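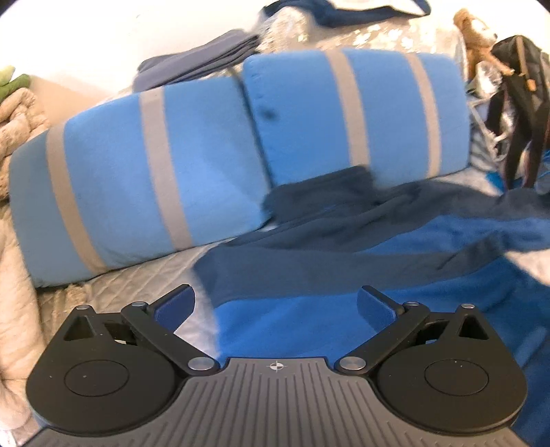

Hand-held gripper, black, with a ribbed body and a small crosshair target on the front edge.

By Emiliano Segura
Sunday, January 26, 2020

I-seul Wi had been on the phone with investors since before breakfast when I caught up with her, and she was eating crackers out of her coat pocket. "That's lunch," she said. "Ask me anything, but ask it fast, the sleeve's almost empty."

Wi runs finance at Onwood, the chip company that most people outside the trade had never heard of until its annual results landed last week. Revenue for the year was up 30 percent to $520 million, and the stock did a little jump and then (as these things go) gave half of it back by the afternoon. I wanted to know which of those two reactions she agreed with.

"Both!" she said, and laughed. "The jump was for the year. The drop was for the outlook. We told people the spring would be slow, and some of them had built models where spring is never slow. I can't fix that for them."

I've covered Onwood on and off for a good while now, and I'll admit I had it filed under "nice little supplier." It made power controllers, the sort of part that sits next to the expensive chip on a server board and keeps it fed. The margins were thin and one big customer could ruin a quarter. What changed things was Aton, the controller family that started shipping in volume last year, and I asked her when she first believed in it.

"Later than the engineers did," she said. "They were in love with it from the first samples. I was looking at what it cost us per wafer and thinking, this is a very pretty way to lose money. Then the yields came up, and they came up quickly, and I had to go down the hall and be nice to everybody."

How nice? "I bought doughnuts. They wanted raises."

They got some of those too, it seems. Onwood now has around 300 people, and payroll is the line that grew fastest in the accounts after research. When I brought that up she put the crackers down. She's had this conversation with analysts all week, I think, and she's a bit tired of it. 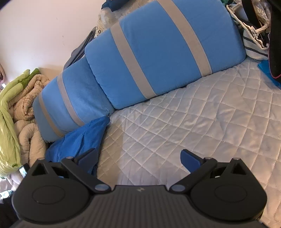 "People see operating costs go up and they want a date when they'll go back down," she said. "I don't have one. If we stop hiring designers now, we have nothing to sell after Aton, and then you and I are having a much sadder talk. I'd take a thinner margin this year over that. I've said so to the board and I've said so on the call, in pretty much those words."

The gross margin is the part that surprised me, so we spent a while on it. It went up by 3 points over the year even though prices in the older product lines kept sliding. Wi puts most of that down to mix. The newer parts sell for more, and the old consumer line, Donirell, has been allowed to shrink. She wouldn't call it a phase-out (I tried twice). "We'll make Donirell as long as somebody orders it at a price I can live with. We just stopped chasing. There were orders we used to take to keep the volume up, and I'd look at them in November and wonder why we bothered."

I asked about the customer list next, which is where she got careful. Ha, the server builder that took so much of Onwood's output the year before, is still the biggest name on it, but she says the share is smaller and that she sleeps better for it. She wouldn't give me the share. She did tell me that two of the newer buyers came over after running Aton alongside a rival's part in their own labs, and that the sales team had very little to do with it, "though please don't print that." Then she waved her hand and said to go ahead, they'd heard worse from her.

So what about the slow spring? Inventory, mostly. Data center customers stocked up at the end of the year and will work through what they have before ordering again. She expects the second half to carry the year, and she knows how that sounds. "Every finance person in this business says the second half will be better. I've said it in years when it was wrong. This time I can see some of the orders, so I'm a bit more cheerful, but I'm still not promising you a number."

There's no dividend coming, in case you were hoping. The cash is going into a test floor and into paying off the last of the equipment loan, and she hates that loan with real feeling. The final payment is due this summer. I asked if there would be doughnuts again, and she said the engineers could buy their own this time.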